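The Second Life of the Small Room

Zilcombe has more spare rooms than it has people to sleep in them. The houses on the older streets went up when families were larger, and most have a room at the back, seven feet wide or a little more, that was built for a child or a lodger. For years these rooms held suitcases, winter coats and exercise bikes. Now people are working in them.

Firouzeh Naseri was among the first on Bidell Street to clear hers out. She does the books for a tile importer and a bakery, and until two years ago she did them at the kitchen table.

"I would put everything away for dinner and take it all out again after," she says. "Then I lost an invoice under a casserole dish and had to call the client. That was the end of the kitchen."

She spent a weekend emptying the room and 70 dollars on paint. The bed went to a nephew. She kept the curtain, which her mother had sewn, and moved the router into the hall.

Her story is common on the street. Rents for a desk in the shared office downtown went up in May, and the bus that used to stop outside it now turns off at the library. A person who works four days a week and has a door that closes at home does not need much persuading.

Su-bin Hyun has helped a good many of them set up. She trained as a kitchen fitter and started a business called Lisell, which takes on rooms too small for most decorators to bother with. She charges a flat fee for a first visit and brings a tape measure and a roll of masking tape. The tape goes on the floor where the furniture will be, and the client walks around it for a day or 2 before anything is bought.

"People shop first and measure later," Hyun says. "Then the door won't open."

Her advice is mostly about leaving things out. She asks clients to pick one surface and keep it clear at the end of the day. She likes a plain table better than a desk with drawers, which fill up with cables. Walls should be pale at the end you face and can be darker at the sides.

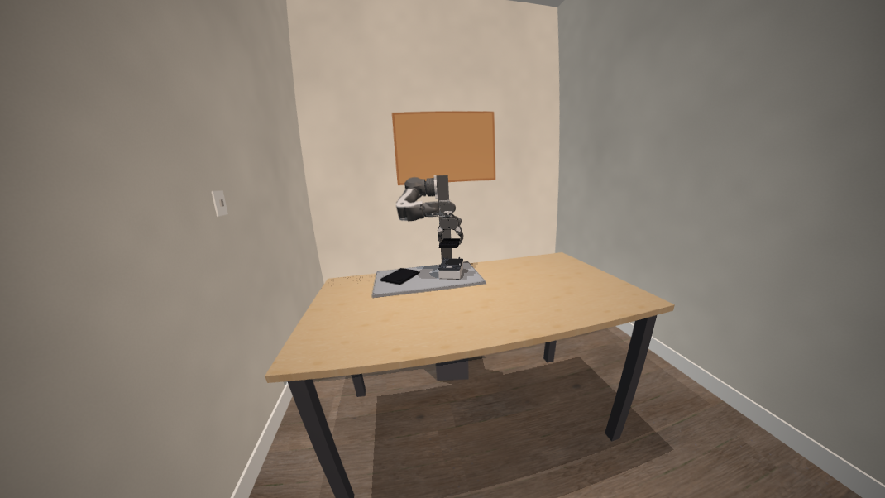
Storage is where she and her clients tend to disagree. Naseri wanted shelves to the ceiling. Hyun talked her down to a single cabinet in the hall, and Naseri still thinks she was right the first time. Tax records have to be kept somewhere, and hers are now in boxes under the stairs.

Sound is the other complaint. The back rooms share a wall with the house next door, and the plaster is thin. Hyun suggests a heavy rug and a full bookcase on the shared side. One client tried foam panels from a firm called Tak, took them down after a month and hung a quilt there.

Heating costs less than people expect. The rooms are small and warm up fast, though many have no radiator, and an electric heater on a timer is the usual answer. Hyun tells clients to set aside 100 dollars for a decent one and to keep it well away from the curtain.

Naseri works until four most afternoons, then shuts the door – she had the latch replaced this spring – and starts dinner on a kitchen table with nothing on it but the fruit bowl. The tile importer has asked whether she could take on a second set of accounts. She would need another cabinet.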